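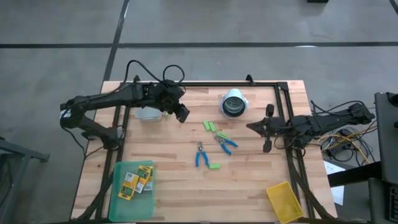 My editor at Westdale said the dragon had to go. She said it very kindly, over the phone, in the voice people use for telling you they've reversed into your gate, and then she asked whether he could be a goose instead.

I'd been living with that dragon for 2 years. He had a stammer and a bad knee and he was the whole point of chapter one. But I had a school visit in the morning, 100 children in a hall in Stelmakh, and I'd already packed the dragon hat, so I said I'd think about it and went to look for my train ticket.

The hall smelled of gravy. I put on the hat, read the first page, did the stammer, and a girl in the front row put her hand up before I'd even got him out of the cave.

"Is he meant to be scary?"

"A bit," I said.

"My gran's goose is scarier. It bit the man from the gas."

Well, that was that – the whole hall went off. Everybody had a goose, or knew a goose, or had been chased round a pond by something that might have been a swan. I never got to page two! A boy at the back stood on his bench and honked, and his teacher (who had been marking books until then) told him it was more of a duck.

I sat on the edge of the stage with the hat in my lap and wrote down everything they shouted. The goose wore wellies. The goose was wanted by the police in Wondolura. The goose had a stammer, because I asked if he could keep that, and they talked it over and said all right.

On the train home I rang my editor.

"Can he still have the bad knee?" I said.

"Do geese have knees?"

I said I'd find out, and we went into the tunnel.

Search stories
Enter keyword
Go

Comments

featherhead
They do have knees! They're hidden up under the feathers. Please tell her.

Mossy10
Read this to my class after lunch. We lost ten minutes to honking.

inkpot
I'd have kept the dragon – but I did like the man from the gas.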